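Small Garments on Hangers: README

Release notes and contents
Last edited July 4, 2026

What this is

A set of short recordings and stills of small clothes being hung on, moved along and taken off a tabletop clothes rack. The set is called Dikar in our file names, after the shelf where the clothes are stored, and the name has stuck. There are 549 sequences in this release. Each one covers a single job, such as putting a top on a hanger or moving a hanger from one end of the rail to the other.

The files are meant for people working on cloth, folding, wardrobe sorting and similar tasks. They are less useful for anything to do with fashion or sizing. The garments were bought for their shape and weight and no size information was kept.

The rack and the table

The rack is a small one that stands on a table. It has a grey metal pole at the side, set into a flat white plastic base with a round collar at the foot. The base is a long bar with rounded ends and it slides easily if a hanger is pulled sideways, so the rack is not always in the same spot from one sequence to the next. We did not fix it down. If you need a steady position, use the rack_pose field and do not assume the value from the previous sequence.

The tabletop is white and the walls are pale lavender. White was a poor choice for the base, as Shengli Li pointed out early on, and the edge of it is hard to pick out under the brighter lamp setting. A darker base is planned for December.
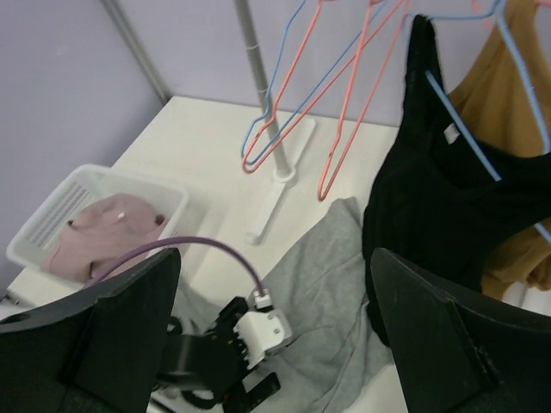 Undix Household Textiles Group

Hangers are thin wire, in pink and light blue. The colours carry no meaning and are not tied to garment types. A black sleeveless top may be on a blue hanger in one sequence and on a pink one in the next. Empty hangers are left on the rail on purpose, and they overlap a good deal. Where two hangers cross, the hanger mask gives each its own number, but the order of front and back is only given when Zixuan Xia could tell it from the neighbouring stills.

Garments

There are 24 garments in the full set. Most are plain tops, with and without sleeves. Colours include black, mustard yellow, white and navy. Care labels were left in. On dark clothes the label shows up as a light patch near the neckline, and early versions of the label files marked several of these as holes or stains. That was corrected in this release, but if you have trained on an older copy you should replace it.

Nothing was ironed. Clothes went from the storage box to the table, so fold lines vary. Two of the knitted tops stretched over the course of the work and are listed twice, as knit_03a and knit_03b, and knit_05a and knit_05b.

Folders

hang_on: garment starts on the table and ends on the rail
take_off: the reverse
slide: hangers moved along the rail, garments left on
swap: one garment moved from one hanger to another
stills: 2,000 single pictures with outlines for garment, hanger, pole and base

Known problems

In 8 of the swap sequences the garment fell and was picked up by hand. These are kept and marked dropped = 1.

Black clothes lose their folds in low light. Outlines there follow the outer edge only.

Hangers that run out of view at the top are labelled as partial, even when only a tip shows. Kaiwen Hao and Haiyan Su labelled these separately and did not always agree. Both versions are in the stills folder, with Su's as the default.

The rail itself is often out of view. It has no outline in such cases, and its height should be taken from rack_pose.

Use and contact

Free for teaching and research. Please give the release name and the version number when you refer to it. Corrections to labels go to Jianguo Tang, with the sequence number and the garment code in the subject line. Requests for the full-size files take longer as they are copied by hand from the Ivard store.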